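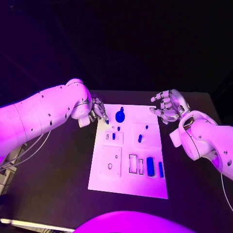
Against the Board With the Little Pegs

Every November the catalogs come, and every November somebody on our street decides the children need a peg board. You know the sort of thing. A white board lies flat on a dark gray table, there are blue pieces to put on it, and one of the pegs is so tiny you have to pinch it between fingertips. Marin Hoxha, who runs the Sunday table at our library branch, wants four of them. I've been asked to sign the request and I haven't yet.

My trouble is with what these boards are supposed to do. The claim on the Beltum leaflet, which Marin passed around, is that placing small pieces "builds focus." Maybe so. I have sat at that table most Sundays for two winters and what I've seen is a child put in the pegs, take out the pegs, and ask if there is anything else. Focus was present, I suppose, for as long as the pegs lasted. I would say the same of a bag of dried beans and a muffin tin, and the beans can go in the soup.

Then there's the matter of size. People who design tabletop puzzles love a tiny peg. It looks serious. A big round blue piece with a knob on it is something a hand can find and pick up, and if it rolls under the radiator you'll get it back. The tiny peg goes into the carpet and that's the end of it. The Ruchti set we bought before this one lost four pegs by its second month, and a board that is missing four pegs is a board the older kids won't touch. It went into the closet. It is still in the closet, under the Nidari tiles, which had the same problem.

Darius Paulauskas, who is more patient than I am, says I'm being unfair and that the small pieces are the whole point. Anyone can set down a big knobbed disc. Lining up a peg you can hardly see past your own fingers takes some care, and he thinks care is worth practicing even if it bores people. He also likes that the big pieces and the small ones share the same board, so you have to change your grip as you go. I'll give him that one. I tried it myself with reading glasses on and I was slower than I expected to be. I was also annoyed, and I didn't feel any wiser afterward.

What I won't accept is the layout. Put the pieces in a grid, even a loose one, and you've already done the interesting part for the child. Where should this go? Why there? Those are decent questions, and a printed arrangement answers them before anybody sits down. Give me loose parts and a bare surface any day – the mess is worse but the talk at the table is better.

The request as written comes to 1460 for the boards and spare pegs. I'd sign for one board, with the spares, and see whether anybody asks for it twice between now and spring. Marin says one board means a line of kids waiting. If there is a line, I'll sign for the other three the same afternoon.

Stelirberg Neighborhood Letter | Contact the editor | Copyright, all rights reserved | Back to top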